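Section 5: Putting the play kitchen together and fixing it to the wall

Read this one through before you open the hardware bag. Two people is better. Budget an afternoon if you have never done one of the Graswood flat packs.

Before you start

Check the parts against the packing sheet. Short a bolt? Email Stojanovska parts desk with the code off the carton, not the code on the bag. They are different and they will send the wrong thing.

Tools: Phillips screwdriver, 3 mm hex key (in the bag), level, pencil, rubber mallet or a hammer with a towel round it. Drill for the wall step only. No power driver on the panels. It strips the holes.

CAUTION: Small parts. Keep kids out of the room until step 14.

Base

1. Lay a blanket down. Both side panels on it, pre-drilled face up.

2. Press the wood dowels in by hand. Tap the stubborn ones. If a dowel wont go past halfway, pull it and clear the sawdust out of the hole.

3. Stand the left side up, slot the bottom shelf in, cam locks finger tight.

4. Same on the right. Then tighten all the cams a quarter turn at a time, going side to side. Stop when it stops.

5. Slide the back panel down the groove, finished side facing the child. If it jams, the base is out of square. Measure corner to corner both ways, the two numbers should match.

Note: older Graswood packs (before March) have the shelf holes drilled 3 mm low. Flip the shelf over and they line up.

Counter and sink

6. Counter goes on with four short bolts from underneath. Start all four before you tighten any.

7. Drop the sink in. No glue. You want it to lift out for washing.

8. Faucet last, nut on from below. Hand tight only, the thread is plastic.

Upper section

9. Join the uprights to the back of the counter. This is the wobbly stage, get your second person to hold it.

10. Hang the hood before the microwave. Other way round and you cant reach the rear screw.

11. Utensil hooks screw into the underside of the hood. Start them by hand, no pliers.

12. Doors. Hinges are handed, L and R stamped on the inside leaf. Leave a gap the thickness of a coin all round.

Wall fixing

13. Find a stud. Mark it at the height of the top rail, drill, fit the bracket and then the strap. Drywall alone is not enough, use a proper anchor if there is no stud where you need one. Pull hard on the top of the unit, it should not move at all.

WARNING: Do not skip step 13. Assembled height is 149 cm and kids climb. Max load on the counter is 35 kg and that is not an invitation.

14. Sweep up. Count the leftover screws. You should have 3 spare, long ones. More than that, go back to step 9.

Stickers and finish

Wipe panels with a dry cloth before any stickers go on. Dont peel and re-stick, the print lifts. Touch-up paint is in the Stargate accessory kit, sold separate.

Wooden blocks make good play food. Anything bigger than the child's fist is fine. Check for splinters every so often. 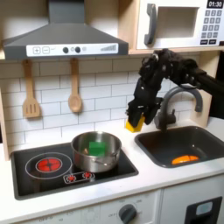
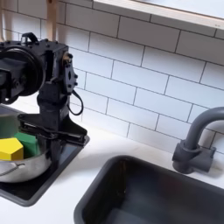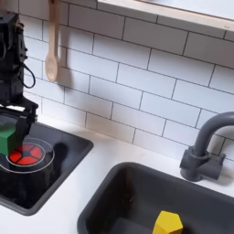 Spyros Sotiropoulos
Assembly guides, Revbridge
Updated May 18, 2018

Care

Damp cloth, drop of dish soap, dry it straight after. No bleach, no scouring pads. Standing water gets in at the panel edges and they swell, and there is no fix for that except a new panel.

Re-tighten the cams after the first month, then twice a year. Check the wall strap at the same time.

Moving it: empty it, undo the strap, two people, lift from the base. Never from the counter and never by the hood. Refit the strap the same day.

If a door drops, back off the top hinge screw, lift the door, tighten again. Still drops, the hole is stripped. Wood glue and a matchstick, leave overnight, refit.

Missing pages or a step that doesnt match your pack: write to Mathias Frei at the guides desk, with the carton code. Section 6 covers the add-on shelf.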